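시뮬레이션 셀 손목 카메라 다시 맞춘 날

10월 27일 월요일

주말 전부터 Kvaran 셀의 자세 값이 조금씩 어긋난다는 얘기가 있어서 오늘은 그것만 붙잡고 있었다. 실물 팔이 아니고 시뮬레이터 안의 셀이다. 거실처럼 꾸민 방에 팔 하나를 세워 두고 쓰는데, 실물이 아니라고 손이 덜 가지는 않는다. 장면 파일을 한 번 올릴 때마다 카메라 위치, 그리퍼 충돌 모델, 조명을 다시 확인해야 한다.

원인은 금방 좁혀졌다. 4월에 그리퍼 모델을 Arkis 쪽 파일로 바꾸면서 손목 카메라의 기준 좌표를 옛날 값으로 남겨 두었다. 높이가 3밀리미터 달랐다. 바닥에 놓인 물건을 집을 때는 여유가 있어서 표가 안 났고, 벽에 걸린 물건 가까이 가면 손끝이 액자 테두리와 겹쳐 보이는 경우가 생겼다.

확인은 벽의 스타워즈 포스터 액자로 했다. 테두리가 검고 가늘어서 기준선으로 쓰기 편하다. 그리퍼 끝을 액자 오른쪽 테두리 가까이 두고 렌더링을 뽑아서 비교했다. 창문 쪽도 같이 봤다.

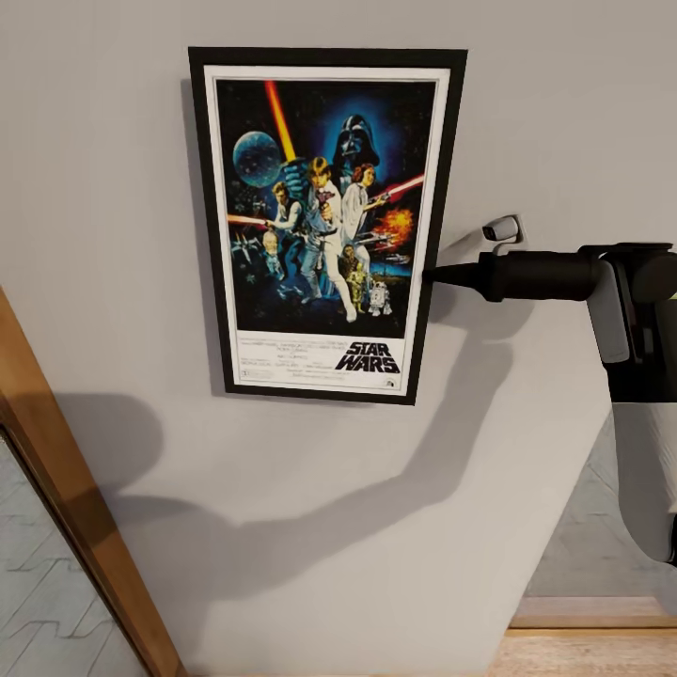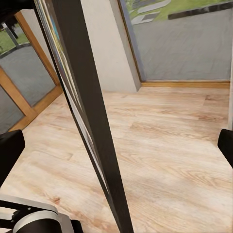
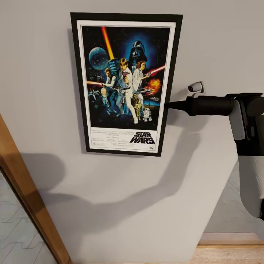

좌표를 고친 다음에는 점검 자세 47개를 처음부터 다시 돌렸다. 한 바퀴에 약 35분 걸린다. 첫 바퀴에서 두 자세가 충돌로 멈췄는데 둘 다 손목 관절을 너무 많이 꺾은 자세였고, 좌표와는 상관이 없었다. 관절 제한값을 조금 줄이고 두 자세만 새로 저장했다. 두 번째 바퀴는 끝까지 갔다.

그림자 설정도 만졌다. 팔 그림자의 경계가 너무 또렷하면 영상에서 윤곽을 뽑는 쪽이 그림자를 팔로 잡는 일이 있다. 광원 크기를 키우면 경계가 부드러워지는데 대신 렌더링이 느려진다. 지금 값에서 더 올리지는 않기로 했다.

Reda Slaoui가 예전에 만들어 둔 점검 스크립트는 아직 잘 돌아간다. 다만 로그 이름에 프로젝트 이름이 Killness로 박혀 있어서 Kvaran 로그와 섞인다. 이름 부분을 인자로 빼고, 지난 로그 66개는 따로 폴더를 만들어 옮겼다. 내용은 건드리지 않았다.

다음에 장면 파일을 바꿀 때 볼 순서를 적어 둔다.

그리퍼 파일을 바꾸면 손목 카메라 기준 좌표부터 연다.
옛날 값은 주석으로 남기지 말고 지운다.
액자 옆 자세와 창문 쪽 자세를 먼저 돌려 본다.
전체 점검은 그다음에 한다.
충돌로 멈춘 자세는 관절 각도를 로그에서 확인하고 새로 저장한다.

Sumano 셀도 같은 그리퍼 파일을 쓰고 있어서 같은 문제가 있을 것 같다. 그쪽은 바닥 작업만 시키니까 급하지는 않다. 이번 주 안에 좌표 파일만 열어서 비교해 보고, 다르면 오늘 고친 값을 그대로 넣을 생각이다.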